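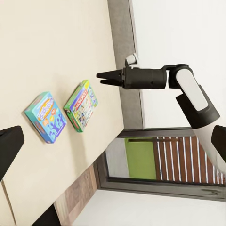

About Prululer

We teach robots by showing them. Someone takes hold of a pair of hand controls, steers a robot arm through a job from start to finish, and the arm's movements are saved as a lesson. Do that enough times, with enough small differences, and the robot can begin to have a go by itself. We think it's one of the most enjoyable ways to spend a working day, and we'd love more people to try it!

How we started

Prululer began in January, in two rooms above a bicycle shop, with one arm and a very long extension lead. Ferdinand Kälin had spent years writing robot programs line by line and was tired of changing all of them whenever a shelf moved. Kartini Sinaga taught pottery in the evenings and had a simple question for him: why can't you just guide its hand, the way I do with my students?

So they tried it. The first attempts were slow and rather wobbly (Ferdinand still has the recordings and will play them if you ask), but by the end of that week they had a lesson they both liked, and neither of them wanted to go back to the old way. There are 17 of us now, and everybody takes turns at the controls, including the people who do the accounts.

What we work on

Most of our lessons are about picking things up and putting them somewhere else. That sounds small until you try it through a gripper with two fingers. Boxed games are a favourite of ours for practice. The lids are bright and busy, the sizes vary from a slim card game to a big family board game, and a flat box on a table makes you think hard about where to take hold of it. Go for a corner and the box may swing. Go for the long side and you might not have enough room to open the fingers.

We practise in simulated rooms, drawn by computer, where the arm, the furniture and the objects can all be set up again in a moment. It means a beginner can make every mistake there is on their first morning, and we can change the room as often as we like between turns.

A typical job is tidying: lift each game from the table, carry it across and put it in a metal bin. With a card game like Skip-Bo the carrying is the part people enjoy most, when the box is up in the air between the fingers and there's still a bit of table to cross.

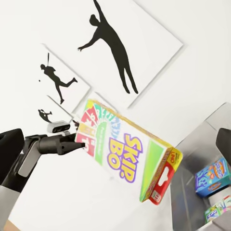

How a lesson is made

Every lesson starts with a plain sentence, such as "put the games in the bin". The person at the controls then does it in their own way. We don't ask for perfect, smooth runs. A pause to line up the fingers is useful, and so is a second try at a grip, so we keep those in.

A full set is 200 runs of the same job, shared between several people. Kartini watches them all back and sorts them, with a great deal of tea. The finished sets go into Binosen, our own lesson library, which held 3626 runs when this page was last updated on 2018-06-26.

Come and have a go

Our open afternoons are called Cuervo, after the first arm, and they are for anyone aged twelve and up. You get a short introduction, a turn at the controls and as many goes as the queue allows. No experience needed, and left-handers are very welcome (we have a set of controls for you). Schools can book a whole afternoon for a class.

You'll find us on the upper floor of the Jotberg building, up the stairs on the left. Ring the top bell.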